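Sorting the week's pills

Print | E-mail

I started using a weekly pill organizer in April, after the second time I stood at the sink and could not remember if I had taken the morning one. I am not on much. There is a blood pressure tablet, a vitamin D, and a fish oil capsule that I mostly take because Lok-yiu bought a giant bottle of them and they need to go somewhere. But three things a day is enough to lose track of.

For the first few weeks I filled it standing at the kitchen counter. That was a mistake. The counter is where the mail goes and where the coffee gets made, and I dropped a tablet into the gap beside the stove more than once. I moved the whole business to the table in the back room, which gets used for everything else that needs a flat surface, and it has stayed there.

A few things I have settled on.

I put a cloth down. A bare table lets a round tablet roll all the way to the floor, and a cloth stops it. Mine is white, which is not ideal for white tablets, but you can feel them under your hand. It does not need to be ironed. Mine never is.

I open all the lids before I start and close them one at a time at the end. I used to open and close as I went, and I would get to the last day with a tablet left over and no idea which day was short.

I do one kind of pill all the way across, then the next kind. Chin-lung Cheung, who lives downstairs and has been at this a lot longer than I have, does it the other way. He fills one day completely and moves on. He has 8 different things to take, so I suppose he wants to see the whole day together. We have talked about it more than two grown men should. His organizer is a Bevard with separate morning and evening rows, and he keeps a list taped inside the cupboard door with the times written on it.

I bring the bottles over one at a time and take each one back when I am finished with it. Two open bottles on the table is asking for trouble, especially when both tablets are small and white.

The whole job takes me about 19 minutes if I count making tea first. Without the tea it is quick.

As for the organizer itself, I bought a Stiltora at first and returned it. The lids were so stiff that opening one would jerk the whole box and send the next day's pills jumping. The one I have now came from the drugstore and has no name on it that I have ever noticed. The lids open easily enough, and I keep it flat in a drawer so they don't get knocked.

The other thing that helps is a couple of bowls. Lok-yiu's mother gave us a set of glass ones years ago and they had been sitting at the back of a cabinet. I tip out a small amount from the bottle into a bowl and pick from there. Glass is good for this. You can see from the side if there is one left, and a bowl rinses clean. Plastic tubs held onto the fish oil smell no matter what I did. 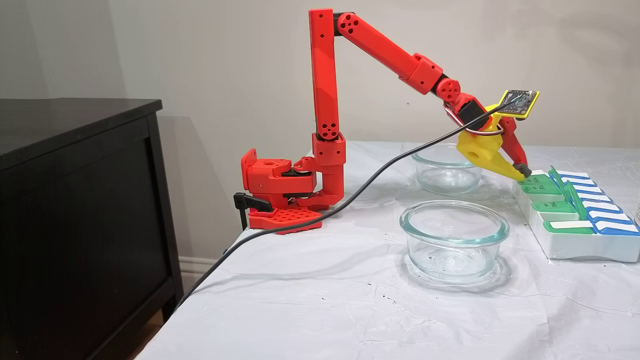

Page last changed: October 3, 2018

The organizer sits toward the right side of the table and I keep two bowls in the middle. I like some room between them, so that my sleeve is not dragging across one to reach the other. The dark dresser in that room is where the spare refills go, with the pharmacy printouts folded underneath.

I asked the pharmacist at Mok whether it was fine to keep tablets out of their bottles for a week. She said mine were, but that some are not and have to stay in the original packaging, so ask about yours before you tip anything out. She also told me not to keep the box in the bathroom.

Lok-yiu has now asked for an organizer of her own. I will pick one up when I go in for the next refill, and she can have the left half of the drawer.

Print | E-mail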